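Clurside Technical Evenings
Buying a Robot Arm, Session 4: Reading the Starter Kit
Handout by Rawiri Cosgrove
3 min read

Last week's homework was to read the Vestitz brochure and underline every claim you could test. Most of you underlined "effortless." Good.

The Vestitz starter kit is a small arm, a two-finger gripper, a wrist camera and a license for the teaching software. The basic sorting job is pick a thing up, put it in a bin, repeat until lunch. The sales sheet promises you will be running it in 40 minutes. I took most of a morning, and part of that was spent looking for a hex key.

What to check before you sign:

Grip. Bring your own parts to the demo. Vendors love foam cubes. Your shop has valves with handwheels, round things that roll, and short hex pieces lying at whatever angle they landed.

Wrist view. Ask to see the live feed with the fingers open. The fingers take up a fair bit of it, and shadows can confuse the software more than the parts do.

Support. Vestitz gives you 9 months. Bosman gives you 2 years but answers email in its own time. Compare the Titley add-on plan only if you enjoy reading exclusions.

Spare fingers. Ask the price. Then sit down.

For next session, write half a page on which of your parts you would put on the table first, and which one you'd hide from the salesman.

Contact: Clurside Technical Evenings, front office | Back to top

Comments

dmk: Can we hand in a full page? I have a lot of parts.

Lorna P.: The hex key was in the lid. Ours was too.
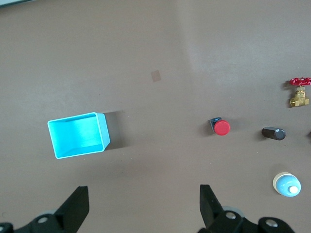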